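Table sorting of fruit

Table sorting is the household practice of spreading mixed fruit on a covered table and separating it by kind, size or ripeness before storage. It is common where several small purchases are combined, and is usually done on a dining or living room table with an open box or shallow tray close at hand.

The fruit most often handled this way is citrus, particularly oranges and mandarins, along with tomatoes, which are treated as a vegetable in the kitchen. A cloth keeps round fruit from rolling and protects the skin from bruising.

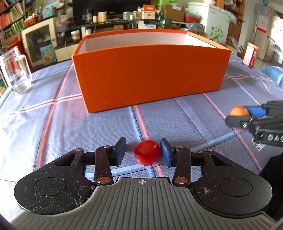
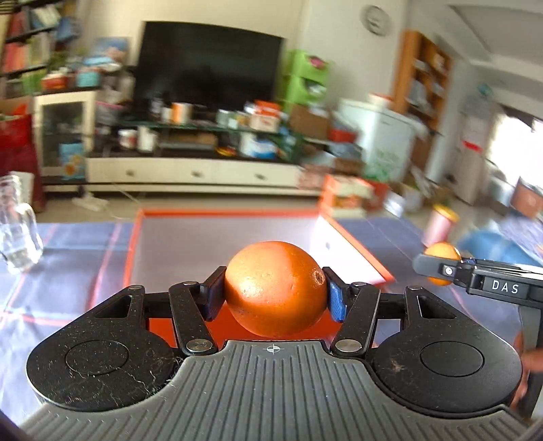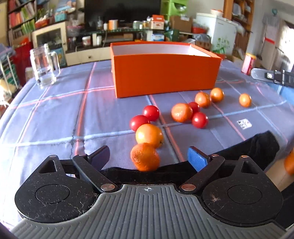 Fruit at a table with a plaid or striped cloth. The third view has both tomatoes and oranges.

Tomatoes are generally kept apart from citrus and left at room temperature. Mandarins have looser peel than oranges and are eaten first. Snædís Ingvarsson's household guide Britlow recommends checking stored citrus every two days.

See also: Fruit bowl; Tablecloth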